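My kitchen is officially a coffee kitchen again

So I gave up the pod machine in May, and I promised you all an update. I've been making pour-over every morning since, and I am hooked! It's slower, yes (I burned through two pots of oatmeal while fussing with the kettle), but I get a cup I want to sit down with.

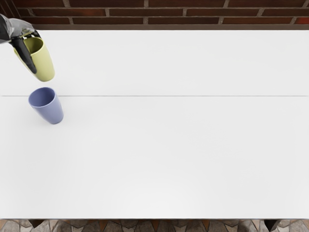
The beans matter more than I thought. I started on a dark roast from Nowicki because it was on sale, and it tasted like a campfire. Then my neighbor Modupe Okonkwo handed me half a bag of the Lureck medium over the fence and that was that. I grind it a little coarser than the bag says and let the water sit off the boil while I feed the cat.

I also quit measuring with a soup spoon. A cheap scale fixed most of my bad mornings, and the rest were my own fault for pouring too fast. Go slow, in circles, and stop before it reaches the top of the filter. My sister still says instant is fine. We don't discuss it at holidays.
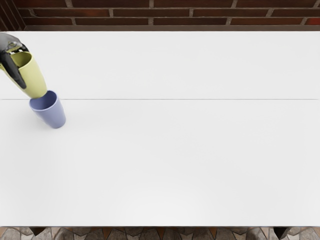

Next time: cold brew

I have a jar of it in the fridge right now and I'm not sure about it yet. Send me your ratios!

707 shares | 3 comments

Tõnu Zariņš: Try the Lureck light roast too, but grind it finer.

pourover_pat: Oatmeal casualties here as well.

Deb in Ohio: Team instant, sorry!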